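Rod keeps tipping blocks when the arm pushes them, is it the height or the rod?

Mercy Shirima

I have a small arm in the shared workshop in our building and I'm trying to get it to push toy blocks around on a board and sort them by color. It doesn't pick anything up. It just lowers a rod next to a block and slides it. I'm doing this with my nephew over the summer and we wanted to be finished in August, so we are already behind.

The setup is a six-axis arm bolted to a frame over a metal table with a grid of holes. The board is a maple-like cutting board from a kitchen store, held down with a bolt near each front corner. The pushing tool is a plain gray rod held in a collar on the end of the arm. I wrote the program in Prakus, which came with the controller, and I move to a list of taught points.

Two things are going wrong.

First, when the rod pushes a cube or a star it mostly behaves, but cylinders get knocked over maybe one time in four if I go at the speed I want. Slow is fine. At slow speed a full sort takes 21 minutes and my nephew wanders off.

Second, the rod height is not the same over the whole board. I taught it at the front left and it clears the wood nicely there. At the back right it drags, and I can hear it. I've already put one scratch in the board. I checked the board with a level and it looks level to me.

I was told at the workshop that I should change to a rubber tip. Before I buy anything I'd like to know if the rod is the problem or if I'm doing something wrong in the setup. Also, is there a better way to push a cylinder so it doesn't roll off to one side? When it doesn't tip it slides away from the rod and I have to come back around for it.

Mutua Mrema

I have a push table at home that's close to yours, so here is what worked for me.

Do the height problem first. A bubble level won't help you much because it tells you the board is level with the ground. What you need is for the board to be parallel to the robot's own XY plane, and the table and the arm frame can both be level by eye and still disagree. Take a sheet of ordinary printer paper. Jog the arm to a spot near each of the four corners, lower it until the paper just drags under the rod, and write down the Z value each time. Do the center too.

When I did mine the lowest corner read 863 and the highest read 1000, in the controller's units, which on my arm are thousandths of a millimeter. So 0.137 mm across the board, and that was after I thought I had it flat. Before I shimmed it, it was much worse. Yours must be worse still if you can hear it dragging.

You have two ways to fix it. One is shims under the board. I used strips cut from a soda can. The other is to define a work plane from three of those points, if Prakus lets you, and teach everything in that plane. I'd do the shims and then the plane. Do it again if you ever take the board off. Wood also moves with the weather, and a cutting board held only at the front can lift at the back. I'd add a bolt or a clamp at the back edge before you measure anything. Don't overtighten, you can bow the board that way.

Once that's done, run the rod 1 mm above the wood. I suspect you raised it to stop the dragging and now it's pushing too high on the blocks at the front. If the rod's bottom end is well above the wood, the first thing that touches the block may be its upper half, especially if the rod leans a little in the collar. Put a small square against the rod and check that it's vertical from two sides. Mine was leaning and I had blamed the blocks for a week.

For speed, it's the start of the push that tips them. Come down with a gap, move up to the block slowly until you touch, then speed up. Set the acceleration lower and leave the top speed alone. That took my sort down to 244 seconds for six blocks and I haven't had one fall over since.

Cylinders will always want to slip off a round rod because you're pushing one round thing with another. Aim through the center of the block as well as you can and push in short moves, correcting in between. If you have no camera you can't correct, so in that case a flat paddle or a shallow V on the end of the rod is the better answer. I printed a V that clips on. It's worse for the star, though, since a point can catch in it.

Aletti

Get the rubber tip. I had a metal one and it scratched everything. Rubber is quieter. Also wax the board.

Mallet

I'd skip the rubber tip for now. Rubber grips the side of the block, and if your rod is moving down at all during the push it will pull the block down on that edge and tip it. A bit of smooth tape on the rod did more for me. Kosirix sells plastic sleeves that go over a rod, but measure yours first, they only come in a few sizes. Waxing the board does help. Use very little and buff it, and then redo your speeds, because everything slides farther than it did.

Mercy Shirima

Thank you all. I did the paper test tonight and Mutua was right, the back edge was sitting high. The back right corner was the worst of the four. I've put a clamp on the back and shimmed the front, and the dragging has stopped. The rod was also leaning slightly toward the front, so I loosened the collar and set it again with a square.

I haven't made the V yet. I lowered the acceleration and did ten pushes on the red cylinder at the old top speed and it stayed up for all of them. It still slides off to the side, so that's next. I may try the short moves first, since I can reteach the points in an evening and the printer at the workshop is booked. I'll post the new sort time when I have a full run.

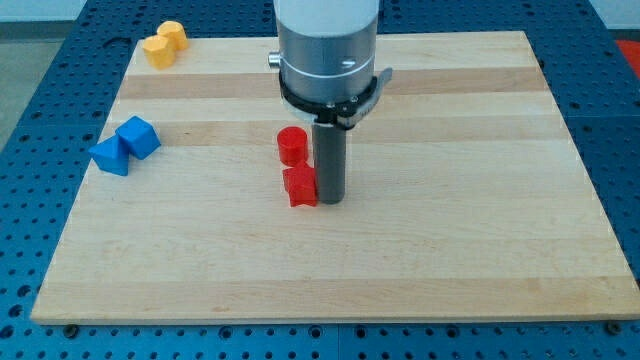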